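Surface cleaning trial, Lernemdale bench -- notebook
3 Nov 2019

Purpose: compare the Skivavon concentrate with plain 70% isopropanol on painted tabletops. The question is residue. Last batch of tops came back from the shop with a haze along one side, and Pranberg wants a method before December.

Mix. Concentrate diluted 1:23 in deionized water, 500 mL made up, decanted to trigger bottles. pH strip reads between 7 and 8, no better resolution than that. Label on the stock says to use within a week of mixing. Wrote the mix code on the flask, forgot it on the bottles. Fixed later.

Handling. Bare hands for the dilute mix, nitrile for the stock. Skin oil is a confounder on the test patches, so palms stay off the surface between wipe and reading.

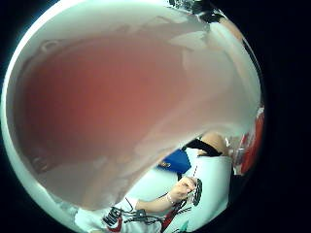 Application

Two sprays per patch from a hand's width, 30 s dwell, single pass with a folded lint-free cloth, fold turned for each patch. Trigger output varies more than I would like. Weighed ten strokes from one bottle: the first is always light, the rest agree to within the balance. Prime once into the sink before each run.

Cables want to be lifted clear before spraying. Any liquid that gets under a jacket sits there and dries as a line, and on gloss paint that line reads the same as residue. Power off anything on the table first. Spray onto the cloth when working near connectors, never toward them.
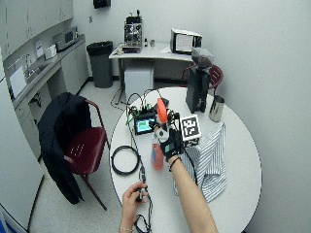

Soledad Figueroa objects to the dwell time: 30 s is too long on gloss, the edge of the wet patch dries first and leaves a ring that has nothing to do with the product. She would go to 10 s and a second dry cloth.

Fair. Patch 206 does have a ring. Repeat at 10 s and 20 s, same dilution, and keep the 30 s patches as they are for comparison. Gloss meter is still with Owusu -- ask for it back before the repeat. Isopropanol set not started.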